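Baramen Manipulation Project
Progress report to Plattner, October

Prepared by Girish Agarwal, Stotmont workshop

1. Purpose of this report

The report covers the open day held at Stotmont on Sunday and the work leading up to it. Spending is reported separately on the usual form. The next report will cover data quality and the first results from the trained policy.

2. State of the work before the open day

The task set for this period was key handling: taking a key ring off a peg, putting it on a peg, and releasing it over a tray. Demonstrations are recorded by a person working a hand-held gripper. By the end of the preceding week 700 demonstrations had been stored and checked for missing frames. Of these, 43 were rejected, mostly for late starts where the operator had begun moving before recording was running. The start signal has been changed from a light to a tone and the fault has become rare.

The target agreed with Plattner for this stage was 50 demonstrations per operator. Four operators have met it. The fifth joined late and will finish in the coming period.

3. The demonstration

Doors opened at 10 am. The key task was shown on the hour on the bench nearest the entrance, with a short talk before each session and time for visitors to try the gripper afterwards. Attendance was around 200, counted at the door. Most visitors came from local schools and small manufacturing firms, and two engineers attended from Samen, who supply our linkage parts.

The stand used for the task has a flat bar with hanging pegs above a rimmed tray. It was chosen over the earlier wall-mounted rack as it can be moved between benches without refitting. The ring is the difficult part. It is thin, it turns freely on the peg, and a grip taken slightly too high closes on the peg as well. Operators were asked to approach slowly and to hold for one second before drawing away, so that the moment of contact is easy to find in the recording.

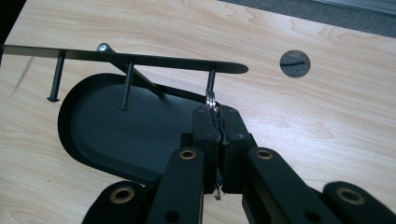
Gripper fingers closed on the split ring at the end peg of the stand.

Visitors found the approach harder than they expected. The usual mistake was to watch the keys and lose track of the fingertips. After a few attempts most could grip the ring, but placing it back on the peg took longer and several gave up at that point. Recordings made by visitors were kept in a separate folder and will not be used for training.

4. Observations on the equipment

The linkage ran through the day without adjustment. Play at the pivots was measured on Monday's check and was within the limit set at the start of the project.

Finger pads remain the weak point. The foam gives a good hold on thin metal but it wears at the edges, and loose pieces can get into the view of the camera. We propose to replace pads on a fixed schedule and to record each change in the session log. A firmer foam has been requested from Samen. If it holds the ring equally well it will become the standard pad.

Swinging keys are a second difficulty. Once disturbed, a bunch keeps moving for some time, and frames taken during the swing are blurred. For training we do not wish to remove these frames, as the policy will meet the same conditions in use. They will be marked in the index so that results with and without them can be compared.

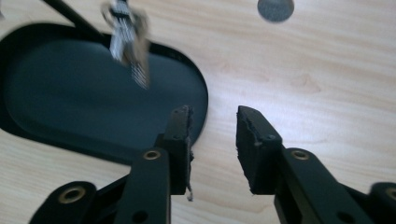 Can the same gripper be used for objects other than keys?
The fingers will hold most small items that fit between them, but each new object needs its own set of demonstrations before a policy can be trained on it.

5. Feedback from visitors

Comment cards were left by the exit. The point raised most often was that the talk used terms such as "policy" and "episode" without saying what they meant. A one-page sheet of terms will be printed for the next event. Several firms asked about cycle time. We have no figure to offer yet and said so. The Samen engineers suggested a stop on the linkage to limit finger travel, and a drawing is expected from them.

Sound was poor at the back of the room during the midday session. A small speaker will be hired next time.

6. Work for the next period

- Complete the fifth operator's demonstrations.
- Fit and compare the firmer pads.
- Mark blurred frames in the index.
- Train the first policy and test it on the Stotmont bench.
- Agree with Plattner whether a second open day is wanted.

No change to the budget is requested. The hire of the speaker can be met from the existing events line.

Search reports
Enter keyword
Go

Contact the Baramen project office | © Baramen Manipulation Project | Back to top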